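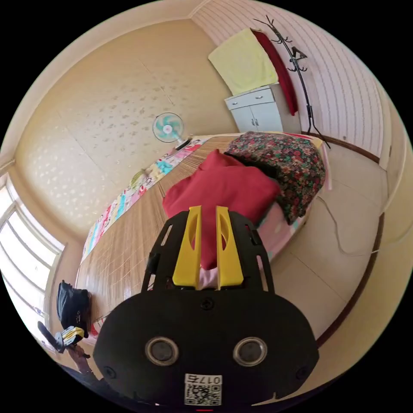
Raed Kassab wrote in to say that a bamboo mat is wasted on anyone who puts a sheet over it, and that the first few nights feel like lying on a picnic table, and that after that you'll never want to go back. I think he's right on all three, though it took me a good week to come around on the middle one!

Bamboo mat, red cloth, and the flowered quilt folded up near the head of the bed, with the little fan behind – summer bedding, more or less the way I like it.

Welcome to the bedding page of the Nollalora house gallery. It has been the most argued-over page on the site, which surprised me, as I thought it would be the kitchen. People have strong feelings about what they sleep on, and I suppose I do too, so let me add a little about the things themselves while you're looking.

The mat. Woven strips in tan and light brown, and I love how it curves away toward the back wall. A mat like this wants a wipe with a damp cloth that you've wrung out hard, always along the strips, and then a proper airing before anybody lies on it. Roll it up for the winter, please don't fold it. I folded one once (I was in a hurry, it was moving day) and the crease caught on every pair of pajamas I owned until I gave in and replaced it.

The cartoon sheet. Pink, turquoise, yellow and white all down the left side, and cheerful as anything. I have never believed that printed sheets are only for children, and Ziad Haddad, who disagrees with me about nearly everything else in this house, sent a note on Monday to say he still sleeps on one with rockets.

The quilt. Red, pink and green flowers with some dark ones in among them, packed in close the way I remember from my aunt's linen closet. Even in August I'd keep a quilt within reach, because there's always that hour before dawn when a bamboo mat stops being pleasantly cool and starts being just plain cold, and you find yourself feeling for a corner to pull over your feet.

The fan. White and light-teal blades, and angled out toward the room. Several of you asked whether it's better to aim a fan straight at the bed, and my own answer is no, I wake up with a stiff neck – but the Drevik crowd swear by it, so try it both ways and see how you feel in the morning.

If you have a bed you're fond of, write and tell me what's on it. I answer everything in the end, usually after supper, and I'd especially like to hear from anyone who has found a good way to store a rolled mat in a small apartment. Mine has been standing behind the bathroom door every winter, and it falls on guests.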